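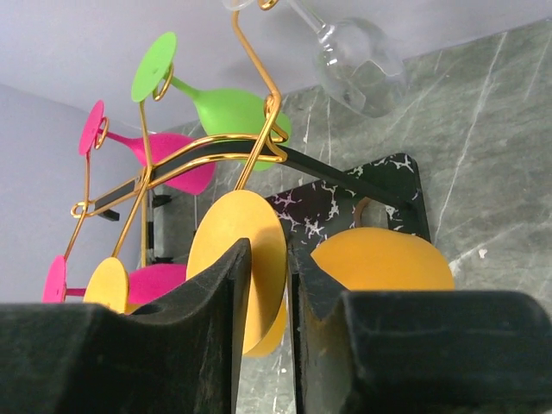

A yellow plastic wine glass and a gold wire holder.

Stemware rack

A stemware rack is a piece of household furniture, or near-furniture, that stores wine glasses by the foot, usually upside down. It competes with the cupboard, which does the same job and costs nothing extra.

Types

Racks are sold in under-cabinet, wall-mounted and tabletop forms. The under-cabinet kind is a row of parallel channels and came into homes from bars, where glasses are used often enough to stay clean. The tabletop kind takes up the space it was bought to save. Makers have dealt with this by making it decorative, and the Velladetti catalog at its fullest listed 471 models, several of which could hold a glass.
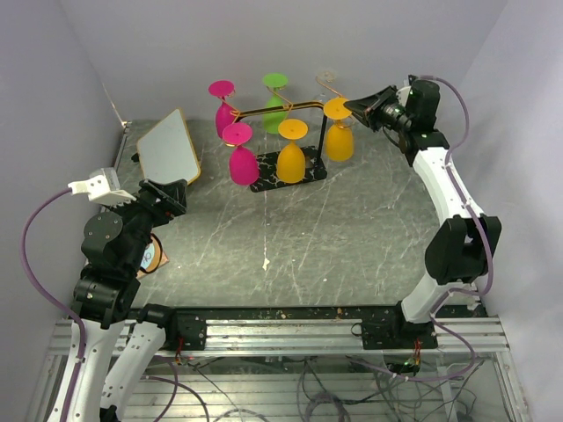 Capacity is most often given as 6 or 8 glasses, a figure that assumes narrow bowls and a patient owner. Large red wine glasses tend to knock against each other, and many households settle the matter by leaving every second hook free.

The inversion question

Whether glasses should hang upside down at all is disputed. Supporters point to dust. Opponents hold that a glass put away damp on a shelf, rim down, traps stale air, an argument that has little to do with racks but is raised against them anyway. Senga Farquharson's short history of the subject, The Hanging Glass, gives the quarrel two chapters and takes no side.

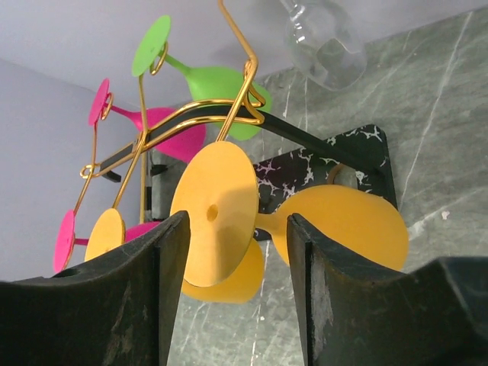 Materials

Early racks were turned wood. Bent wire took over once it became cheap, and Harkix sold a chrome version for years under the name Dirkar, which was widely taken for a place. Plated wire wears first where the foot of the glass slides in. Replacement hooks are seldom sold.

See also: Decanter; Mug tree; Sideboard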